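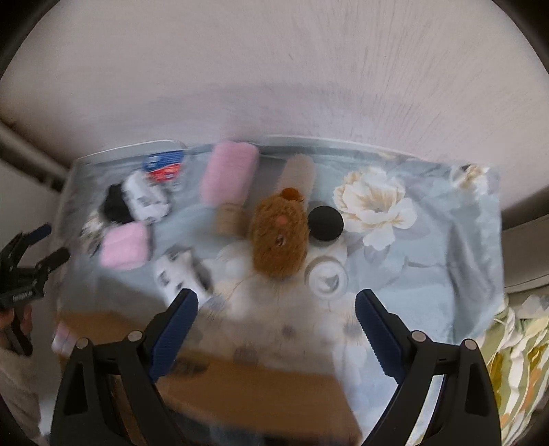 4. How Collectors Talk About Waiting

We turn now to the part of the study that gave us the most trouble and, we will admit, the most pleasure. When we first sat down with our participants, we expected them to want to talk about the figures on their shelves. They did, of course (and we have many happy hours of recordings to show for it), but again and again the conversation drifted toward figures they did not own yet. People spoke of preorders, of prototypes glimpsed in magazine scans, of a repaint announced in July and then never mentioned again. The waiting, it seems, is a large part of the hobby, and in this section we try to give it the attention it deserves.

Our material comes from 46 interviews with adult collectors of articulated character figures, most of whom follow at least one of the small makers described in Section 3. Each conversation was loosely built on the interview guide and was allowed to wander. Leena Ahonen carried out the first round and wrote the coding notes that the rest of us leaned on afterward. Where her notes and ours disagreed, we went back to the recording together, and in a few cases we let both readings stand.

4.1 The teaser and the reveal

Collectors drew a firm line between a teaser and a reveal. A teaser, in their use of the word, was a silhouette, a name on a list, or a single line at the bottom of a company newsletter. A reveal showed the figure itself, painted, with its accessories laid out beside it. Followers of Cuto's monster line told us that the stretch between the two was when they felt closest to other fans, as everyone had the same scrap of information and was free to build on it. One participant had kept a folder of guesses about an Imero release, including her own drawings of the alternate hands she hoped would be in the box. She was fond of that folder, and told us she looked through it more often than she posed the figure.

Once the reveal came, the talk changed. It became a matter of price, of shoulder joints, of whether the head sculpt matched the costume as it was worn in the show. Several people described this second stage as work. They compared photographs, read the fine print about exclusive parts, and tried to decide before the preorder window closed. Those who bought mainly from Jovwood, which keeps its windows short, were noticeably more hurried in how they told these stories.

Figure 3. Stages of a release as described by participants: rumor, teaser, reveal, preorder, delay, arrival. Stages could repeat or be skipped.

4.2 Living with delays

As Figure 3 suggests, delay was given a place of its own, and we were a little surprised by how gently it was treated. A later ship date was often welcomed as a chance to set more money aside, or to finish clearing a shelf. Patience ran out mainly when a company went quiet. The notice that Väisänen sent to its customers on June 2, 2021 came up in several interviews as a good example of how to do it: it gave the new date, explained that the wrist pegs were being remade, and offered a refund to anyone who wanted one. The participants who brought it up had kept their orders, and two of them had gone on to order the companion figure as well.

We would not want to lean too hard on these accounts. People who agree to a long interview about toys are likely to be cheerful about them, and we did not speak with anyone who had left the hobby over a canceled order. Their version of waiting may well sound quite different, and we come back to this gap when we discuss the resale market in Section 5.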